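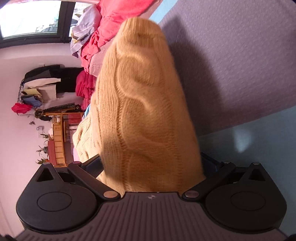 May 26, 2021

Folding the mustard cable knit, second round. Upstairs room at Tadley, both beds made up, window side bright enough that I left the lamp off.

Question carried over from last time: which fold do we put on the card that goes in the box with the Fimunmont sweaters. The fold on the old card was written for a flat jersey knit and doesn't suit cables. Shinji Sugiyama wants one fold that works for the shelf and for the mailing box, so the customer can put the sweater away the same way it arrived.

Limits, same as before:

- shelf depth 37 cm
- inside height of the box 11 cm
- no hard crease across the cables
- collar protected, not left on the outside edge

**Fold A, sleeves straight across the back, then halves.** Quick. The sleeves stack on top of each other at the middle and the bundle comes out with a hump. On the plain knit this doesn't matter. With cables you have sleeve cable lying on body cable and the whole thing rocks. Bottom half wants to slide off the top half when you lift it. Dropped.

**Fold B, sleeves down the sides, then thirds.** Better. Sleeve goes over at the shoulder, then turns and runs down toward the hem, so each one lies in its own strip. Sides in to meet the collar width. Hem up one third, then over again. Flatter than A and holds when carried. The cuffs are the weak point. If they aren't tucked all the way in they roll out at the side after a few handlings.

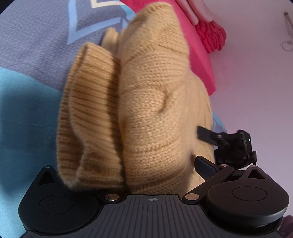 Photo: Finbarr Tully

Ribbing has a lot more spring than the body and it curls back on itself as soon as there is slack. What worked was laying the cuff flat and stopping it short of the hem by a hand's width, so the hem fold goes over bare body and the cuff stays inside. Write that on the card. Finbarr tried turning the cuff back on itself once before folding the sleeve down. It stays put but makes a lump, so no.

**Fold C, lengthwise first.** Sweater in half down the middle, sleeve on sleeve, then sleeves laid back over the body, then up from the hem. This is the one Wada uses on their cardigans. For a cardigan it makes sense, you have the opening there anyway. For a pullover it puts a line straight down the front. I left one folded this way under the big atlas during lunch and the line was still there when I opened it. Shook it out and it mostly went, but a customer won't know to do that. 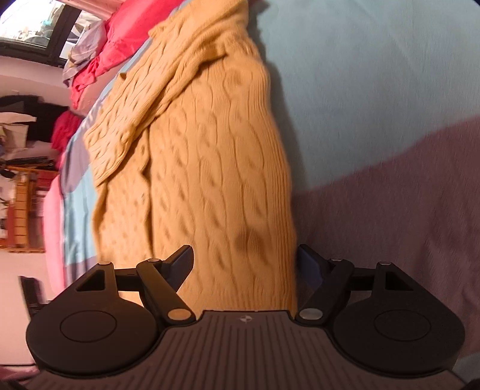
Long strip, cables running lengthwise.

Note on direction. Cables running lengthwise are fine with a fold along them as long as the fold falls in the ribbing between two cables. Put the fold on top of a cable and it pushes the twist over to one side. I went back to B and moved the side folds in or out until they fell between cables, and the bundle sat down noticeably. Width changes a little from size to size, so the card should say "fold between the cables" and give no measurement. Shinji may object, he likes a number.

Surface: do it on a bed or a padded table. The bare table downstairs is too slick for this and the sweater creeps while you are lining up the sleeves. On bedding it stays where you put it. Duvet should be pulled fairly flat first.

Fuzz: this yarn sheds. Brush down after each handling, tape roller only on the inside. The roller lifts the surface too much on the outside.

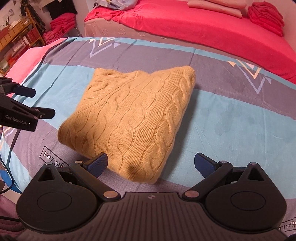

Bundle with the collar end tucked in.

Settled on B with one change – the last turn goes from the hem up and over, and the collar gets tucked under the top layer. That keeps the neckline off the edge of the shelf, where the last lot got dusty. Measured the finished bundle against both limits: fits the 37 cm shelf with room in front, fits the box with the lid closed and no pushing. Two sweaters in one box is too tight, don't try it.

Timing: did not time anything properly. B is slower than A, maybe by half again. Over the November order of 300 that adds up, and Finbarr pointed out that packing will be one person for most of it. I'd still take B. Returns for creasing cost more time than the fold does.

Tissue: tried one sheet of the Trastel tissue inside the last turn. Helps the fold stay round. Two sheets made the bundle slippery. One sheet, then.

To do

- redraw card, four steps, collar tuck as its own step
- ask Shinji whether the size label can go on the hem side, it disappears inside with this fold
- fold one in the largest size, not tried yet
- leave a B bundle in a closed box for a week and check cuffs and cables when it comes out
- order more tissue, 121 sheets left in the drawer
- bring the atlas back downstairs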